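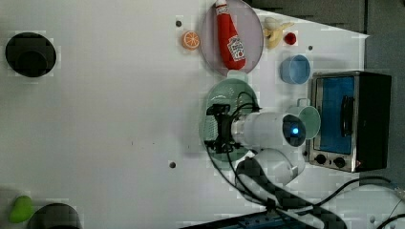 Fig. 4 – Gripper over the colander, kitchen prop set out

4.2 Gripper comparison: Borer vs. Skadum

Do the Borer first. Swap to the Skadum only after a full set of runs is logged.

1. Arm to park. Power off at the controller, wait for the fan to stop.
2. Bolt on the bracket, then the gripper. Hand tight first, then the torque key.
3. Route the cables with a loose loop at the wrist. Too tight and joint 5 faults out. Too long and they drag thru the props.
4. Power up. Load profile 21 for Borer, 365 for Skadum. Check the name on the screen before you hit Enable.
5. Home the gripper – open, close, open.
6. Run the pick list: colander, mug, cup, ketchup bottle, orange slice, banana. Same order both grippers, no skipping.
7. Log every try, incuding drops. Save to the Rutherford folder.

CAUTION: Force limit stays at 800 on the thin rims. Higher will crack the cup.

CAUTION: Keep hands out of reach whenever the arm is enabled. Yes, even to fix a prop.

NOTE: Mug on its side is the hard one. Come in from the rim. If the Skadum slips twice, mark it a fail and move on.

NOTE: Error 2599 after a swap = connector not seated. Power off, reseat, back to step 4.

Questions – Sepehr Amini, Sirkville bench. Profile changes go thru Neville Sowerby only, dont edit them yourself.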